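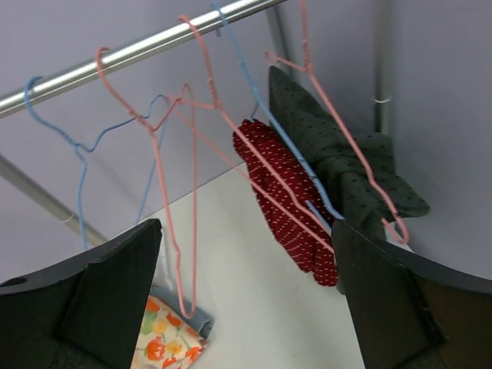 Drover 245 手抬机动消防泵

制造商：Gurkach
区域供货与售后：El Khatib
产品类别：消防装备 / 供水与取水 / 手抬机动泵
适用单位：志愿消防队、乡镇专职消防队、企业微型消防站、林区防火队
库存状态：标准型现货，长管型按订单生产

产品概述

Drover 245 是一台由四冲程汽油机直接驱动的单级离心泵组，用于从河道、池塘、水渠、蓄水池等开放水源取水，也可串接在供水干线中作增压使用。额定工况下流量为 1,388 L/min，出口压力 0.8 MPa，吸水高度 3 m。整机质量 107 kg（含机油和冷却液，不含燃油），四人手抬，也可装在消防车侧舱的滑轨上或小型拖车上。

本型号面向没有市政消火栓或消火栓间距过大的辖区。设计时优先考虑的是冷车启动时间、引水时间和野外可维护性，峰值流量排在其后。需要更大流量的单位请参阅本站的拖车泵类别。

标准型与长管型使用同一泵体和同一发动机，区别仅在进水附件。长管型配四节吸水管，标准型配三节。两种型号的备件完全通用。

主要技术参数

型号：Drover 245
泵型：单级单吸离心泵
额定流量：1,388 L/min（0.8 MPa，吸深 3 m）
高压工况流量：1,050 L/min（1.0 MPa，吸深 3 m）
高吸深工况流量：720 L/min（0.6 MPa，吸深 7 m）
关阀最高压力：1.5 MPa
最大吸深：7.5 m（海拔 0 m，水温 20 ℃）
引水时间：吸深 3 m 时不超过 12 s，吸深 7 m 时不超过 30 s
引水装置：双活塞干式引水泵，自动脱离
进水口：DN100，外螺纹，带滤网
出水口：DN65，2 个，各带截止阀，可水平旋转
发动机：四冲程三缸汽油机，液冷
标定功率：38 kW
燃油：92 号及以上无铅汽油
油箱容积：20 L
额定工况连续运行时间：1.5 h
机油容量：3.2 L
启动方式：电启动，备用拉绳启动
蓄电池：12 V，免维护
噪声：额定工况下，距机组 7 m 处 88 dB(A)
外形尺寸：870 × 690 × 830 mm（抬杆收起）
整机质量：107 kg
环境温度：-20 ℃ 至 45 ℃

上述流量数据在标准大气压下测得。海拔每升高 1,000 m，发动机功率下降一成左右，最大吸深相应减小 1 m 以上。高原地区订货请在询价时注明使用地海拔，供货方会给出修正后的性能表。

泵体与密封

泵壳为铝合金铸件，内表面经硬质阳极氧化处理。叶轮与导叶为青铜件，可在含少量泥沙的水中工作。泵轴为不锈钢，由发动机曲轴端经花键直接连接，中间没有离合器，因此发动机启动后叶轮即随之旋转。

轴封为碳化硅对碳化硅的机械密封，由泵内水流冷却和润滑。无水运转时密封面温度上升很快，控制器会在泵腔温度达到 75 ℃ 时报警，达到 90 ℃ 时自动熄火。无水运转的允许时间为 60 s，包括引水所用的时间。

泵壳最低点设有放水旋塞，用手即可打开。泵壳顶部设有检修螺堵，用于检查叶轮进口处是否卡有树叶、塑料袋等杂物。拆卸检修螺堵需要 24 mm 套筒，随机工具包内已配。

泵在海水或半咸水中可以短时使用，但每次使用后必须用淡水运转 5 min 以上，再打开全部旋塞放尽。阳极氧化层受损后不得继续在海水中使用。

引水装置

引水泵为双活塞结构，由泵轴上的偏心轮驱动。泵腔内没有压力时，活塞在弹簧作用下贴紧偏心轮并开始抽气；出口压力升至 0.15 MPa 后，水压把活塞推离偏心轮，引水泵停止工作。整个过程不需要人工切换，也没有电动元件参与。

引水失败的原因绝大部分在进水管路一侧。按故障率由高到低依次为：吸水管接口垫圈缺失或老化，接口没有拧紧，滤水器没有完全浸没，放水旋塞未关，出水阀未关。引水泵膜片损坏的情况很少见，建议先排除以上各项再拆引水泵。

引水泵的真空度可以不下水检查。方法见下文“干式真空试验”。

发动机与燃油系统

发动机为三缸液冷四冲程机，闭式冷却回路经板式换热器与泵腔水流换热。换热器水侧取水点设在叶轮出口，因此只要泵内有水，冷却即有效。换热器进口有一道可抽出的滤网，每次使用浑水后应取出冲洗。

燃油系统为电子喷射。油箱出口设两道过滤，第一道为可清洗的金属网，第二道为一次性纸质滤芯。油箱可以在运转中加油，但须使用带防溅嘴的油桶，且加油人员不得站在排气口一侧。

排气管出口朝上，表面有隔热罩。车载安装时可选配排气延长管，将废气引至车外。延长管总长超过 3 m 时须加大管径，具体尺寸请向供货方索取安装图。

汽油在油箱内存放超过三个月后容易出现启动困难。出动次数少的队伍应按季度更换燃油，换下的燃油可用于训练。

Stutia 控制面板

Drover 245 的全部操作集中在一块 Stutia 面板上，防护等级 IP65，按键戴手套可以操作。面板左侧为真空表和压力表，指针式，不依赖电源；右侧为液晶显示区，显示转速、冷却液温度、机油压力、蓄电池电压、油量和累计运行小时。

面板提供手动和定压两种油门模式。手动模式下由旋钮直接控制节气门开度。定压模式下，操作员设定出口压力，控制器根据压力传感器信号调节转速。下游分水器开闭引起的压力波动在 3 s 内恢复到设定值的 ±0.05 MPa 以内。水源中断时，控制器检测到压力骤降，会先把转速降到怠速并报警，15 s 内压力没有恢复则熄火。

报警信息以代码和汉字同时显示。常用代码如下：

E01 机油压力低。立即熄火，检查油位。
E02 冷却液温度高。检查换热器滤网。
E04 泵腔温度高。检查是否断水运转或长时间关阀运转。
E07 压力传感器信号异常。定压模式停用，手动模式仍可使用。
E09 蓄电池电压低。可用拉绳启动，运行后自动充电。
E12 超速保护动作。检查进水是否带气。

面板背后有一个诊断接口，供售后人员读取运行记录。运行记录保存最近 200 次启动的时长、最高转速和报警代码。用户无法自行删除记录。

夜间照明灯装在面板上方，可独立开关。发动机未启动时照明灯最长点亮 20 min，之后自动关闭，以免耗尽蓄电池。

机架与搬运

机架为铝合金管焊接结构，四角各有一根可折叠抬杆。抬杆展开后锁销自动落位，收起时须先提起锁销。抬杆握把高度按身高 165 cm 至 185 cm 的人员设定，在不平地面上搬运时前后两组人员应由同一人发口令。

机架底部有两道滑板，可在草地和碎石上短距离拖行。不得在沥青路面上拖行，滑板磨穿后会伤及机架焊缝。机架顶部设有单点吊环，吊点位于整机重心正上方，允许用小型随车吊起吊。

工作时机组允许的最大倾角为各方向 15°。坡岸取水时，应在低侧垫平，并用锚绳固定。满流量工作时出水管的反作用力足以使未固定的机组在湿草地上移动。

车载安装

侧舱安装使用供货方的滑轨套件。滑轨行程 900 mm，全伸出状态下可以直接在轨上运转，不必卸下机组。滑轨锁止分为收回和伸出两个位置，中间位置不锁止，行车前须确认已锁在收回位置。

安装舱的净尺寸不得小于 950 × 780 × 920 mm。舱底应能承受 250 kg 的静载荷，并有排水孔。舱内须留出充电插头的位置；车载充电器输出为 13.8 V，不得使用没有限压功能的充电器长期浮充。

拖车安装时，机组用四只减振垫固定。减振垫有方向标记，箭头朝发动机一侧。拖车型的吸水管架和水带箱由用户自备，或按附件表选购。

操作程序

下列程序适用于从开放水源取水。面板侧面的铭牌上印有简化版本。

1. 将机组放在尽可能靠近水面且坚实的位置，检查倾角。
2. 检查油量和机油油位。检查放水旋塞、出水阀均已关闭。
3. 连接吸水管，逐节检查垫圈，用扳手拧紧接口。末端装滤水器。
4. 滤水器入水，顶部距水面不小于 300 mm，距水底不小于 200 mm。系好滤水器绳和止回阀绳。
5. 连接出水水带，铺直，不得在泵出口处打折。
6. 打开电源开关，等待面板自检结束。
7. 按启动键。发动机启动后控制器自动进入引水转速。
8. 观察真空表。压力表出现读数并稳定后，缓慢打开出水阀。
9. 选择手动或定压模式，调整到所需压力。
10. 停水时先降转速，再关出水阀，然后熄火。

吸水管布置中不得出现高于泵进口的拱起段。拱起处会积气，造成引水时间延长或工作中突然断水。跨越堤岸时应把机组移到堤顶，或改变路线。

从消火栓或前级泵接水时，进水压力不得超过 0.6 MPa，且须保留进口滤网。进水压力过高时出口压力可能超出水带的工作压力。 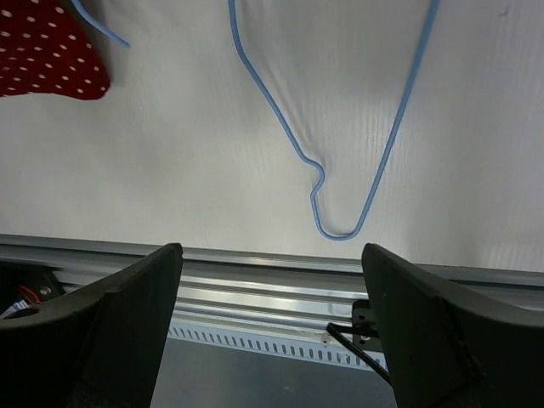

浅蓝色金属丝衣架

干式真空试验

干式真空试验每月进行一次，每次更换吸水管垫圈后也应进行。试验不需要水源，全部过程不超过 5 min。

1. 进水口装上闷盖，关闭出水阀和放水旋塞。
2. 启动发动机，控制器进入引水转速，观察真空表。
3. 30 s 内真空度应达到 0.085 MPa。
4. 达到后立即熄火，开始计时。
5. 1 min 内真空度下降不得超过 0.0026 MPa。

不合格时，先更换闷盖垫圈重做一次。仍不合格，可在各接缝处涂肥皂水后用低压空气从出口充入，压力不超过 0.05 MPa，观察气泡。漏点多见于出水阀阀座和放水旋塞。

两次试验之间应间隔 5 min 以上，让机械密封冷却。吸水管可以接在泵上一起试验，闷盖改装在吸水管末端，此时允许引水时间相应延长。

远距离供水参考

下表按单干线 DN65 衬胶水带、地形平坦计算，供制定预案时参考。实际摩阻与水带品牌和使用年限有关，应以本队实测为准。

流量 400 L/min：每百米压力损失 0.08 MPa
流量 600 L/min：每百米压力损失 0.17 MPa
流量 800 L/min：每百米压力损失 0.31 MPa

高差每升高 10 m，另加 0.1 MPa。双干线铺设时，每条干线承担一半流量，压力损失降为单干线的四分之一左右。两个出水口同时使用时，两侧水带长度应尽量一致。

两台 Drover 245 串联时，后级泵进口压力应保持在 0.1 MPa 以上。前级使用定压模式，后级使用手动模式。两台都设为定压时，控制器会相互追随，压力出现缓慢摆动，不建议采用。

也可在两级之间放置折叠水槽作开式接力。开式接力对操作员配合的要求较低，适合由不同队伍的泵组临时编成的供水线路。水槽容积不宜小于 2,000 L。

冬季使用

环境温度低于 0 ℃ 时，熄火后须立即放水。顺序为：打开出水阀，打开泵壳旋塞，打开换热器旋塞，拆下吸水管，启动发动机空转 10 s，熄火。空转的目的是排出引水泵缸内的残水，不可省略。放水后各旋塞保持打开，挂上“旋塞已开”的标牌，下次使用前关闭。

引水泵可从进口注入少量丙二醇型防冻液。不得使用乙二醇型防冻液，泵组可能用于应急生活供水。

气温低于 -15 ℃ 时，蓄电池启动能力下降明显，建议把机组存放在有采暖的车库内，或选配机油加热垫。加热垫功率 150 W，由外接 220 V 电源供电，启动前须拔下插头。

如水带内已经充水而又需要临时停水，应保持小流量回流，不要关死。出水阀阀杆结冰时用温水浇淋，不得用明火烘烤，也不得用管钳强行转动。

保养周期

每次使用后：清水冲洗，放水，补油，清洗换热器滤网和进口滤网，擦干蓄电池接线柱。
每周：启动运转 3 min，检查蓄电池电压和油量。
每月：干式真空试验，检查水带接口垫圈，给抬杆锁销上油。
每季度：更换燃油，检查减振垫和滑轨紧固件。
每年或每 50 h：更换机油和机油滤清器，更换燃油纸滤芯，检查火花塞，做满流量试验。
每三年：更换引水泵膜片和活塞密封圈，更换冷却液，更换全部胶管。
每六年：拆检机械密封。

年度满流量试验应使用流量计。没有流量计的单位可用标准直流水枪和枪口压力表换算，换算表在随机手册附录中。实测流量低于额定值一成以上时，应检查叶轮口环间隙。

周检运转没有接水时不得超过 60 s。上文所列 3 min 运转是指泵腔注满水的情况，可从出水口用软管注水，再盖上进水闷盖。

常见故障

发动机能转动但不启动：检查急停开关是否复位；检查油箱开关；燃油存放时间过长时放掉旧油。

启动后立即熄火：多为上次停机的保护代码没有清除。关闭电源 10 s 后重新打开。

真空度达到但不上水：滤水器堵塞或吸深过大。真空表读数高而压力表为零，即属此类。

真空度达不到：进水管路漏气。按引水装置一节的次序检查。

工作中压力逐渐下降：进口滤网被杂物覆盖，或水位下降使滤水器吸入空气。观察水面有无旋涡。

压力表指针剧烈抖动：气蚀。降低转速，或减小吸深。

熄火后引水泵处滴水：少量滴水属正常现象，连续成线则需更换膜片。

放水旋塞拧不动：多为泥沙卡滞。用清水反冲，不要加长手柄。

随机附件

标准型随机附件包括：DN100 吸水管三节，每节 2 m；滤水器一只，带止回阀；滤水器绳和止回阀绳各一条；吸水管扳手两把；进水闷盖；工具包；火花塞备件一套；垫圈备件一套；充电器；中文使用手册；出厂试验报告。

选配附件：滑轨套件、四轮推车、排气延长管、机油加热垫、浮式滤水器、DN100 转双 DN65 进水集水器、防雨罩、折叠水槽、三相照明发电附件。

浮式滤水器适合水深不足 0.5 m 的浅水水源，流量上限为 900 L/min。超过这一流量时滤水器会下沉并吸入底泥。

接口标准

出水口默认为国标内扣式 65 型，可在订货时改为卡式或雌雄式。进水口默认为螺纹式 100 型。邻近队伍使用不同制式时，建议备齐转换接头，并固定存放在泵组旁边。供货方可按用户提供的接口照片和实测尺寸配制转换接头，不另收开模费。

培训

每台设备交付时含一次半天的现场操作培训，由 Sosina Feyisa 负责排期。内容包括引水、定压供水、干式真空试验和放水。参加人数不超过 12 人时可以保证每人独立完成一次引水。人数较多的队伍请分两批安排，晚间 19:00 以后的时段也可以预约，便于有日间工作的队员参加。

培训地点由用户提供，需要有吸深 2 m 以上的开放水源和车辆可到达的硬质地面。没有合适水源的，可用折叠水槽代替，但不能演示高吸深工况。

维护培训另行收费，时长一天，由 Mirko Tedesco 授课，每年 3 月和 10 月各开一期。内容为引水泵拆装、机械密封更换和故障代码判读。完成培训的人员可以自行更换引水泵组件，不影响保修。

保修与售后

整机保修 24 个月，泵壳和机架保修 60 个月。自交付验收单签字之日起计算。下列情况不在保修范围内：冻裂；无水运转造成的密封损坏；使用含乙醇超过一成的燃油；机架改装；没有年度保养记录。

保修期内发生故障，请先记录代码和累计运行小时，再联系技术支持。多数问题可以通过电话解决。需要返修的，供货方可提供一台代用机，代用机为同型号，运费由供货方承担。代用机数量有限，优先保障只有一台手抬泵的队伍。

备件订购由 Hae-won Woo 负责。膜片、密封圈、滤芯、火花塞为常备件，当日 15:00 前确认的订单当日发出。叶轮和泵壳需要提前预约。停产后备件供应期为十年。

订货编号

245-S 标准型，三节吸水管
245-L 长管型，四节吸水管
245-R 滑轨套件
245-C 四轮推车
245-H 机油加热垫
245-F 浮式滤水器
245-K 三年保养件包
245-X 排气延长管

询价时请提供：单位名称、使用地海拔、常用水源的吸深、接口制式、安装方式（手抬、侧舱或拖车）、是否需要旧泵折抵。折抵旧泵须能转动，泵壳无裂纹，其他状况不限。

志愿队可以申请分期付款，最长三年，申请材料为登记证明和上一年度的出动记录。联合采购两台以上的，可合并开具一份合同并分别交货，各队单独签收。合同事宜请联系 Yeshi Woldegiorgis。

文件下载

Drover 245 使用手册（中文，第三版）
Drover 245 零件图册
Stutia 面板代码说明
侧舱安装尺寸图
干式真空试验记录表
年度满流量试验记录表

第三版手册修改了冬季放水顺序，增加了启动空转一步。持有第一版和第二版手册的用户请更换对应页，旧页作废。面板侧面铭牌可以凭机号免费换领。

页面技术内容由 Mihret Mamo 校核。参数如有变动，以出厂试验报告为准。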